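Product Review: Flevus Gold Pig Bank and Nerkado Marbled Table Mat

Prernberg Household Goods Review, Desk and Home section

The gold pig bank has been a fixture of shop counters and children's bedrooms for generations, and Flevus has made few changes to it. The model under review is round-bodied and glossy, with small pointed ears, a coin slot on top and red decoration on the face and flank. It was assessed together with the Nerkado table mat in dark blue, which several retailers in the Prernberg area offer as a companion item, and with a set of small wooden cubes from Baxter that were purchased separately for use as counters and markers.

The three products were judged as a household would use them: a bank that stays out on a table, a mat that protects the surface beneath it, and blocks that share the space with both. Each was bought at retail. The bank and the mat remained in place for seven weeks.

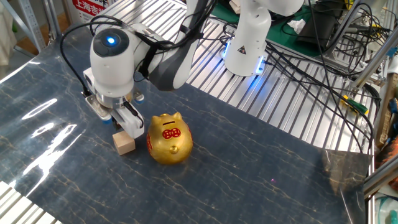

Finish is the principal attraction of the bank. The gold coating is even over the back and sides, and reviewers found no thin patches around the ears, where banks of this type often show poor coverage. The high gloss does record fingerprints. A dry cloth removes them without difficulty, but a household with young children should expect to wipe the bank several times a week. Paper towels are not recommended, as they left faint marks on the test sample after repeated use.

The red decoration is well placed and gives the bank a festive character suited to a New Year gift. Edges of the painted areas are clean. On a second sample, purchased to check consistency, one edge of the flank decoration was slightly uneven. The difference could be noticed only at close range and was not considered grounds for return.

Capacity was measured with mixed small coins. The bank accepted 254 before the slot began to obstruct. Larger coins entered freely in either direction, although two inserted together will jam and must be worked back out with a thin card. The opening has a smooth inner edge. Emptying is less satisfactory. The stopper on the underside fits tightly, and the instructions supplied by Flevus do not explain how to remove it without damage. A coin used as a lever will scratch the surrounding glaze. Reviewers had better results pressing one side inward with a thumb and turning.

Stability was good at every stage. The short legs hold the bank level when empty, and when full it is heavy enough to resist an accidental knock.
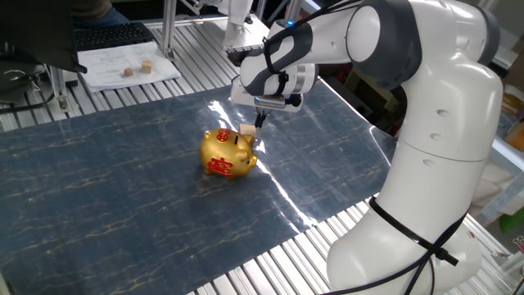
Review prepared by the Desk and Home Staff
Prernberg Household Goods Review
Updated in July

The Nerkado mat is sold in three colors, of which the dark blue with fine gold veining is the most formal. The pattern imitates marble and does so convincingly from a normal seated distance. The veins are thin and irregular, and no repeat was found within the sheet tested. Dark blue is also a favorable background for the gold bank, and the two products look well together on a table.

Two matters require the attention of buyers. The first is glare. The surface of the mat is glossy, and under overhead lighting it shows bright streaks that can be tiring during reading or writing. A lamp set to one side reduces the effect. Those who intend to use the mat chiefly for paperwork may prefer the matte version, which was not tested.

The second is the behavior of the edges. The mat is shipped in a roll and retains some of that shape after unpacking. Most of the sheet settled within a day. The corners took longer, and one side continued to lift slightly where it extended over an uneven support. Placing books along the edge overnight is effective on a flat tabletop. On a ribbed or slatted surface the mat should be cut to stop short of the edge. Household scissors are adequate for this purpose, and the cut edge did not fray.

Cleaning is simple. Tea, washable marker and cooking oil were each left for one hour and removed with a damp cloth. Permanent marker required rubbing alcohol and left a faint shadow. 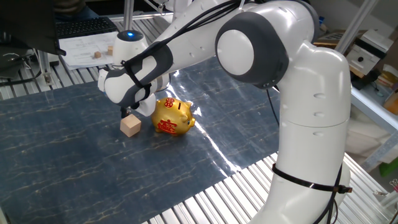
Can the mat be used under a hot dish?
It should be kept away from direct heat. A mug of hot coffee caused no change, but a casserole dish taken from the oven left a dull ring that did not recover. A trivet is necessary for anything hotter than a drinking cup.

The Baxter cubes are the plainest of the three products and attracted the fewest criticisms. They are light in color, with visible grain, and small enough for a child to hold comfortably between finger and thumb. The set contains 71 pieces in a cotton bag. Corners are eased slightly, and no splinters were found. Dimensions varied a little from cube to cube, which is apparent in a tall stack but has no effect on ordinary play or counting.

A number of families use cubes of this kind beside a savings bank, setting one out for each completed task and exchanging it later for a coin. The arrangement was tried during the review period and worked well. The cubes do not mark the mat, and their pale color is easy to find against dark blue. Parents should supervise children under three, for whom small pieces present a choking hazard.
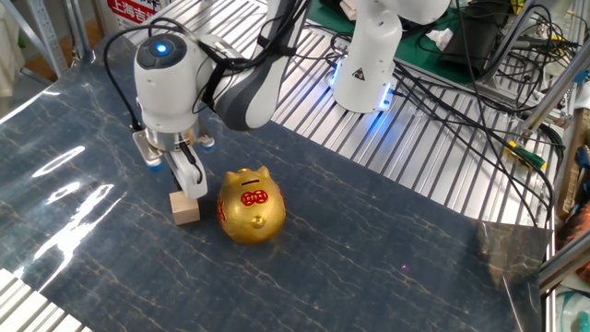
One reader, responding to the first version of this review, wrote that her Flevus bank had been in daily use for two years and that the gold had worn only at the snout, where her children pat it for luck. She added that she would have paid more for a stopper that could be opened without a struggle.

The durability she reports is in keeping with the condition of the test sample, although seven weeks is too short a period to confirm it.

Ratings
Flevus Gold Pig Bank: Recommended. Excellent finish and good stability; stopper needs improvement.
Nerkado Marbled Table Mat: Recommended with reservations. Attractive and easily cleaned; prone to glare and slow to lie flat.
Baxter Wooden Cubes: Recommended.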